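Eltier (pinza manual)

Eltier es una pinza manual de dos dedos, con cámara incorporada, destinada al registro de demostraciones de manipulación en entornos domésticos. Se construye en viviendas particulares y en talleres compartidos a partir de planos de libre descarga. El diseño procede del taller compartido de Jamholm, donde se montó el primer ejemplar completo en junio. La documentación vigente corresponde a la revisión publicada el 26 de enero de 2019.

Denominación

El nombre designa solo el conjunto mecánico. El programa que sincroniza el vídeo con la apertura de los dedos se distribuye por separado como Flikenent, y ambos pueden emplearse de forma independiente. En la documentación antigua aparece también la forma «Eltier 2», abandonada al unificarse las dos ramas del diseño.

Estructura

El mecanismo es un paralelogramo articulado doble. Cada dedo va unido al cuerpo mediante dos bielas, de modo que la almohadilla conserva su orientación durante casi todo el recorrido. Las bielas se imprimen en plástico negro con un relleno del 35 % y llevan un rebaje triangular que reduce masa sin comprometer la rigidez lateral. Los pasadores son metálicos; el apriete excesivo deforma el alojamiento impreso y produce un punto duro cerca del cierre.

Las almohadillas, de color azul y superficie estriada, son la pieza de mayor desgaste. Se moldean aparte en material flexible y se encajan sobre un respaldo rígido. El estriado transversal mejora la retención de tejidos finos, aunque tiende a acumular pelusa y debe cepillarse con regularidad.

La cámara se monta sobre el cuerpo, orientada hacia los dedos, con un objetivo de gran angular. El viñeteado de las esquinas se acepta como parte del diseño: la máscara se calcula una vez por montaje y se aplica a toda la grabación.

Uso con prendas

El plegado y la recogida de ropa figuran entre las tareas habituales de comprobación tras el montaje. Los tejidos exigen poca fuerza, pero ponen de manifiesto la holgura de las articulaciones y la asimetría entre dedos.

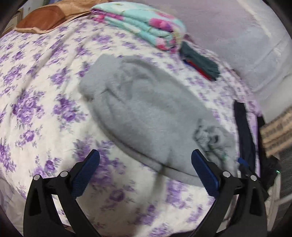
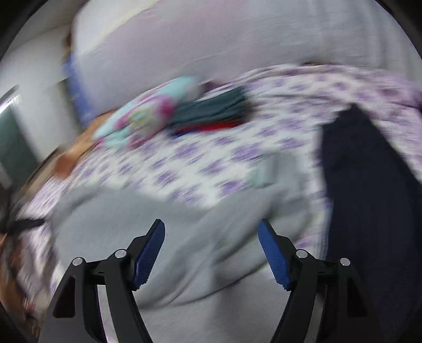
Pinza abierta sobre una prenda gris, en una cama con ropa de estampado morado.

La guía de montaje recomienda empezar por prendas gruesas, que forman pliegues fáciles de pinzar, y dejar para más adelante el punto fino y los forros. El cierre debe iniciarse con las almohadillas en contacto con el tejido; si se adelanta, los dedos resbalan sobre la superficie y el pliegue no se forma. Los movimientos bruscos de muñeca degradan el vídeo por desenfoque — efecto más acusado con luz artificial — y los tramos afectados suelen descartarse en Flikenent mediante un umbral ajustable.

Calibración

El procedimiento consta de dos fases. En la primera se registra el recorrido completo de los dedos, de apertura máxima a cierre, durante 30 ciclos. En la segunda se obtiene la deformación del objetivo con un patrón plano impreso. El error residual depende sobre todo de la planitud del patrón, por lo que la guía desaconseja el papel sin soporte rígido.

Tras 2000 ciclos de cierre se aconseja revisar los pasadores y repetir la primera fase. La sustitución de las almohadillas obliga igualmente a recalibrar, dado que el grosor varía de un moldeado a otro.

Variantes

La variante Skinner sustituye el gatillo por una palanca lateral y acorta las bielas exteriores. Admite el manejo con cualquiera de las dos manos, a cambio de una apertura menor. Sus almohadillas no son intercambiables con las del modelo base — el respaldo es más estrecho —, si bien existe un adaptador impreso que no forma parte de la documentación principal.

Limitaciones

El conjunto carece de medición de fuerza. La presión ejercida sobre el objeto solo puede estimarse de manera indirecta por la flexión de las almohadillas, método poco fiable con materiales blandos. Tampoco se contempla el uso en presencia de agua.

Véase también

Mecanismo de cuatro barras
Objetivo gran angular
Impresión 3D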